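Grout and sealer: what changed in the spring maintenance guide

The spring edition of the building maintenance guide replaces the section on stone and tile floors. The old text treated marble, marble-look porcelain and cement tile as one group, and several member sites applied penetrating sealer to glazed porcelain as a result. Glazed porcelain does not absorb sealer. The product dries on the surface as a haze and has to be stripped.

The new section starts with a water drop test. Place a few drops of clean water on a dry tile and on a dry grout joint, wait 16 minutes, and wipe. A dark spot means the material is absorbing water and can take a penetrating sealer. If the tile shows no change and the joint does, seal the joint only, using a narrow applicator, and buff any overspill off the tile before it sets. 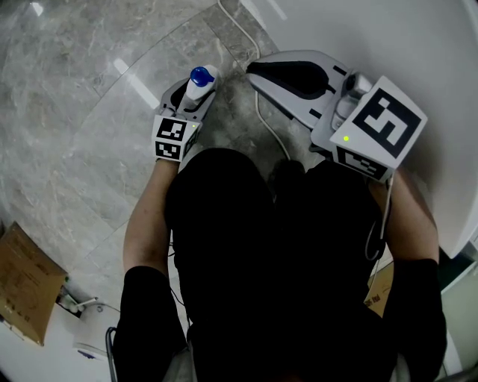 Gray marble-tiled floor, seen from a seated position.

Cleaning agents are now listed by pH. Vinegar, citrus cleaners and most bathroom descalers are acidic and will etch polished marble. Etching is a change in the stone itself, so a sealer does not prevent it. Neutral cleaners are the default for all floors in the guide. Alkaline degreasers are allowed on porcelain at label dilution, followed by a clear rinse.

The Flarkard building reported dull traffic lanes on its ground floor last year. Xóchitl Medrano reviewed the cleaning log and found that detergent had been dosed by eye, well above the label rate. The lanes were residue. Two passes with plain warm water and a fresh pad removed most of it, and the remainder came off with a neutral stone cleaner. The floor was not repolished.

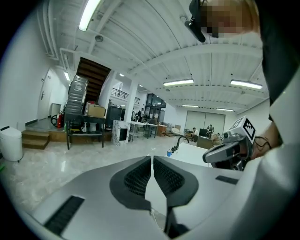 Mendoza, March

Rutilio Cárdenas has completed the joint survey at the Hornar annex. It covers 663 joints, of which 34 were cracked or hollow. Most of the failures sit along the window wall, where the tile runs tight to the frame with no movement gap. Regrouting these joints with cement grout would repeat the fault. The guide now calls for a flexible sealant at every change of plane and at fixed perimeters, color-matched to the field grout.

Joints that are cracked in the middle of the floor need a different check. Tap the tiles on both sides with a plastic handle. A hollow sound suggests lost bond, and the tile should be lifted before any joint work — new grout over a loose tile will crack again. The survey form has a column for this under item 2.

Copies of the form are available from the Fomport office. Completed forms go back to the same office, with the floor plan attached.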